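FOR RELEASE 9/22/24

Gamelell opens orders for Tesero tabletop handling kit

Gamelell today opened orders for Tesero, a tabletop handling kit for light mixed goods. The kit is sold to packaging labs, training colleges and small fulfilment operators that need to trial pick sequences before committing to a fixed cell. 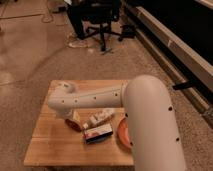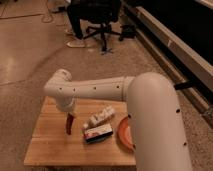 Tesero arm over a wooden work table with packaged goods and an orange plate.

Tesero is supplied as a software and tooling package for an existing arm. It comprises the Hoekstra motion controller, the Grosta sequence editor, a mounting plate and 2 sets of fingertips. Power and signal leads are included. The arm and work table are not.

Grosta records a taught sequence as a series of waypoints, each with its own speed, approach angle and grip setting. Operators can edit a single waypoint without re-teaching the remainder. The standard licence stores 362 sequences; the extended licence removes the limit. Sequences export as plain text for version control.

The Hoekstra controller measures 236 mm across its longest side and draws 38 W at idle. It accepts an external stop circuit and logs every stop with a time stamp. Firmware is updated over a wired connection only.

Changes since the May pre-release include a revised grip calibration routine, metric units by default and a colour-coded fault display. Pre-release customers may install the update at no charge.

Orders are taken through the Gamelell sales desk. Pricing is quoted on application and depends on arm model and licence type. On-site commissioning is optional and is quoted separately.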